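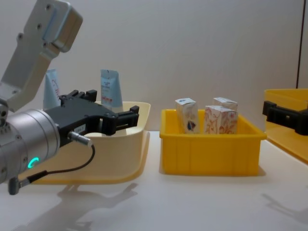
3.2 Staging of the mixed toiletries

Soft tubes were the awkward class in our sorting task and we treat them apart from cartons and bottles. A tube has one stiff end (the cap) and one flat end (the crimp), and how people store it decides how much of the label they can read. For every trial with tubes the start container was a shallow cream tray with a flared rim. Crimp end up, two tubes upright in the tray, one pale with pinkish-red script, the other light blue with white panels and a blue band near the crimp. In that pose the rim hides the lower part of the label, so the brand side has to do the work. Pilot sessions in August used a deeper tray (Caldeira, long discontinued) and the lower text was lost completly. Dropped after one Monday.

Item stock came from the Monemel household list, 896 entries, cut to 651 after removing glass, aerosols and anything over 200 g. Labels in more than one script were kept on purpose. Prior work sorts by English label only, which we think overstates how easy the job is.

3.3 Target containers

Targets differ in color and wall shape. The yellow bin has straight sides and a thick rim, so tall items lean less than they do in the cream tray with its sloped wall. Bin position was fixed for all the trials reported here. Moving it is left to the Fliko follow-up study. 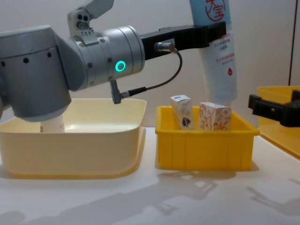
Figure 2. White squeeze tube with red Chinese lettering, held upright, cap down. Cream tray at lower left, yellow bin to its right.

Cap down was scored as correct for all tubes, whatever the print direction. Some makers print the label to be read cap down, others the reverse, and a rule based on print would of split the class in two. Ynyr Bowen did the scoring by hand for the first 20 trials, then the rule was frozen. Leaning was allowed as long as the cap end touched the floor of the container. Lying flat was a fault.

3.4 Cartons

Small paper cartons behave better. Flat base, square corners, they stand without help and can be packed against a wall or a neighbor.

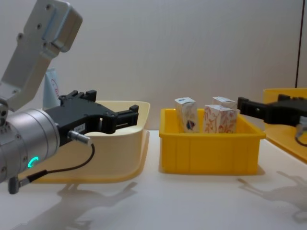

Gaps between cartons were not penalized. We did consider it. The Brastum protocol takes points off for any gap wider than a finger, but that rewards pushing items together after placement and we wanted placement only. Order inside the bin was also ignored, see Section 5 for the effect on the scores.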